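Subject: Re: Godbridge hospital, outpatient changes
Date: Sat 28 March

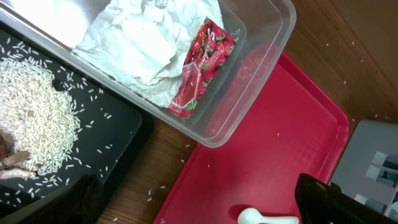

The blood draw clinic at Godbridge is moving to the Lirnthorpe health center while the second floor is repaired. I called the front desk to check, and they confirmed it. Walk-ins will still be taken in the mornings, but afternoons are by appointment only. If you have a fasting test, bring something to eat afterward, as Lirnthorpe has no cafeteria. I keep a clear plastic container for that sort of thing, with a paper towel in it and a red candy wrapper. The vending machine by the entrance takes coins only.

On Feb's question:

> Does anyone know if the shuttle from Jarthorpe still
> stops at the hospital? The web page says it does, but
> the sign at the bus shelter has been taken down. I have
> a follow-up with the heart clinic and can't drive yet.

Yes, it still stops there, but at the side entrance on Vass Street. It leaves Jarthorpe every 40 minutes on weekdays. The heart clinic hasn't moved, so stay on past Lirnthorpe. Allow extra time for the walk to the elevators, as the main hallway is closed and you have to go around through X-ray.

Prescription refills are also slower than they were in February. Mine took 3 days, and the pharmacy now asks for 2 days' notice at least. Call before you go.

I don't have a date for when the second floor reopens. If anyone gets a letter about it, please post it to the list.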